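05/01/2020 - wiring the round red board, quick notes. Parts kit is the Trelska one, 54 pieces. Check against the list first.

## Before you start

- metal tray, the one with the rolled rim. Small screws can't roll off the bench
- sheet of white paper in the bottom
- plastic bins at the sides, boards in one, wires in another
- small flat screwdriver

Take the board out by its edges. Don't lift it by the capacitors, the legs bend. Find the green screw terminals, that's where power goes.
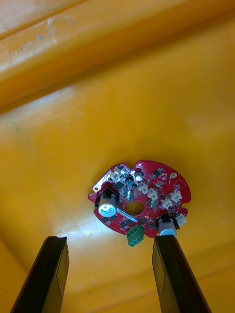 ## Wires

1. Sort the leads. Red and black together, bare tips at one end. Signal pair has the little white plug - yellow and green twisted.
2. Look at the tips. Frayed? Twist them tight or cut and strip agian.
3. Loosen both terminal screws a few turns.

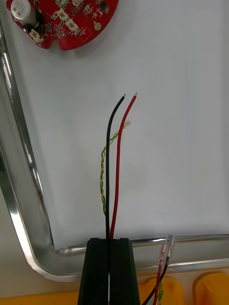 4. Red in plus, black in minus. Check the marking on your own board, Hye-jin Koo had a batch of 143 with them swapped.
5. Tighten. Tug each one gently.
6. Now the small white plug. It only goes in one way, so dont force it.

## Module

Keep it in the tray next to the board, cable running out the back so nothing pulls. Loose thin wires go flat on the paper where you can see them.

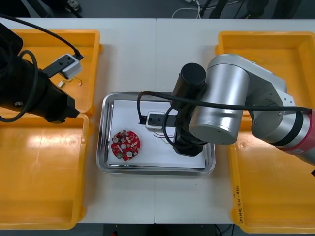

Power strip stays off till the module is connected and you've looked it all over once more. Takes about 2 minutes. Leftover leads back in the bin, and change the paper if there are wire bits on it.

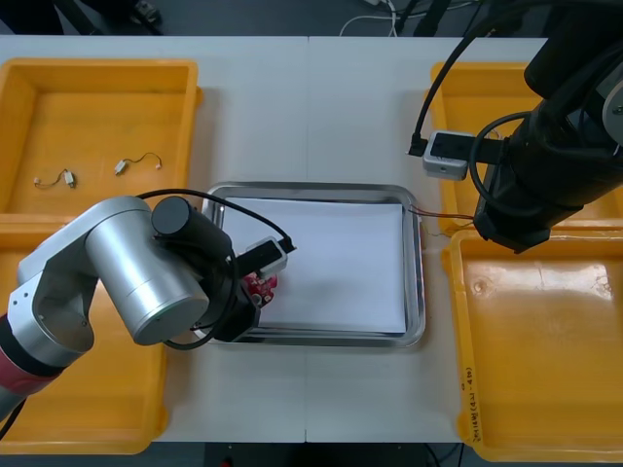
**Can I use a plastic tray?**

Sure, any tray with a raised edge works. Keep the paper in it, small screws are easier to find on white.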